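首页　日记　夹爪笔记　归档　关于

夹爪比较，第三天

04/09/2021　文：Catarina Valente

周六还是来了实验室。空调只开一半，楼道里倒是安静，比工作日好干活。

先把昨晚没写完的补上。Rekha 要我在月中之前给个说法：两指平行夹爪，到底是继续用 Fliteck 那一对，还是换成 Björklund 的窄指。销售的材料我看了两遍，越看越不信。上面写“适用于薄型、光滑、易损物体”，我想问问他们拿什么试的，试了几次，物体摆在什么桌面上。材料里一个字都没有。Pruvum 那份测评稍好一点，至少列了物体清单，可清单里全是方块和圆柱，抓方块谁家抓不住呢。

所以我自己做。先做仿真，再上真机。Judite 对仿真一向比我乐观，她觉得仿真里分得出高下，真机上八成也差不多。我不同意，八月那次的教训还在：仿真里怎么夹怎么稳，上了台子一合指，薄件直接翘起来，从指尖下面溜走。后来查出来是摩擦系数填得太慷慨，谁填的也没查清，配置文件里没有署名。这次我把摩擦、接触刚度、关节阻尼都单独抄在本子上，改一次记一次，笨是笨了点。

上午的安排是每种指型各跑 40 次，物体换六样，桌面只用浅色木纹那一种。木纹是 Leonilde 坚持要的，她嫌纯灰桌面太干净，视觉模型在上面练出来什么都认得，换张真桌子就傻。这一点我倒是服她。不过木纹贴图终究是贴图，指尖刮上去不会有毛刺，也不会打滑得一阵一阵的，这些都别指望它。

九点半开始跑，第一轮先看扁平的深色物体。我最担心的就是这一类：又暗又扁，边角是圆的，近处的相机里经常装不下整个轮廓，只能看见一部分。手指的黑和物体的黑挨在一起，分割结果一塌糊涂。我把近景停下来看了很久，右边那根手指和物体叠着的地方，我自己都得眯着眼才分得出边，凭什么要求网络一眼认出来。
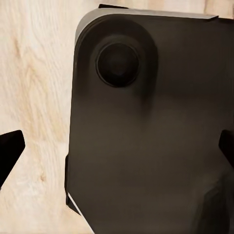 一、关于相机

单靠这个视角我是不放心的。上缘那道浅灰色的边还算帮忙，反光比面上亮，拐过圆角以后接着往右走，边缘检测能抓到它。左下那条细白线也能抓到。麻烦在右侧，手指一挡，再加上右下角那块暗的，算法就开始自己编轮廓。今天它有好几回把那个圆圈当成了物体中心，我看着它把抓取点往左上角推，推得还很自信，置信度高得吓人。圆圈确实是整个面上最清楚的东西，可最清楚的地方又不等于重心。

Conceição 建议再加一路侧面相机。加当然可以加，问题是真机上那个位置正好是线缆要走的地方，去年为了那几根线已经改过一次支架。而且多一路相机就多一次标定，多一次标定就多一个出错的机会。我在本子上写了“待定”，画了两道线。

二、关于手指

左边的指尖是斜的、钝的。Fliteck 的说法是斜面有利于“顺势引导物体进入夹持区”。我跑下来的感觉是，对厚的东西也许有一点用，对扁的，斜面只会让接触点变得难预测。有几次左指先到，把东西往右推了一截，右指才碰上，最后夹是夹住了，姿态已经歪了。脚本照样记成功。我对“成功”这个词的意见越来越大：夹起来离开桌面 20 毫米，停一下，算成功；可这东西歪着，下一步要往槽里放，放得进去吗？

所以下午把判定改了，加了一条姿态偏差。改完重新算上午的结果，Fliteck 的成功率掉了将近 25 个百分点。Björklund 的窄指也掉，掉得少些。Rekha 看到这个数肯定要说，那不就选窄指了。我还不想这么快下结论。窄指开口小，碰上大件要先对得很准，而我们对准的本事刚才在第一节里已经写过了，不怎么样。换句话说，现在测的有一半是相机的毛病，算到了手指头上。

晚饭前给 Judite 打了电话，她的意见是把视觉摘掉，直接喂真值位姿，先把两种手指单独比清楚。道理是对的。我嘴上说周一再看，挂了电话就去改脚本，改到七点多。改完试跑了一轮，报错，夹爪控制器那边的单位是毫米，位姿给的是米。这个错我八月也犯过。

三、关于控制器

Cisport 那个控制器的力控模式我到现在没有弄明白。手册说力的下限可调，仿真插件里这个参数是摆设，填多少出来都一样，曲线叠在一起，连抖动都一样。给他们写了邮件，周末不会有人回。没有力控，扁件的比较就只能用位置模式做，合多少算多少，结果要打个折扣看。我在表头上加了一行字注明，免得过两个月有人拿这张表去做采购，还说是我讲的。

今天的结论：没有结论。窄指看着好一些，我不太信这个“好一些”。仿真里的手指没有磨损，橡胶垫永远是新的，我们台子上那副已经换过垫子了，手感跟刚到货的时候完全两回事。等真值位姿那组跑完，再挑几样最难看的情形上真机，深色扁平的那种排第一个。

还有几件小事，记在这里省得忘：

随机种子要固定，上午前几轮没固定，作废重跑。
日志里的时间戳和录像差一帧，查。
跟 Leonilde 要第二种木纹，颜色深一点的，看看边缘检测还能不能抓到那道灰边。
Rekha 的那张对比表先不要填总分。给一个总分，别的栏就没人看了。

八点一刻关机。脚本挂着跑夜里那组，磁盘还剩不少，应该够。

最近的日记

夹爪比较，第二天：摩擦系数到底谁填的
夹爪比较，第一天：拆箱与抱怨
八月的翘边事故，补记
手腕相机标定，又一次
Pruvum 测评读后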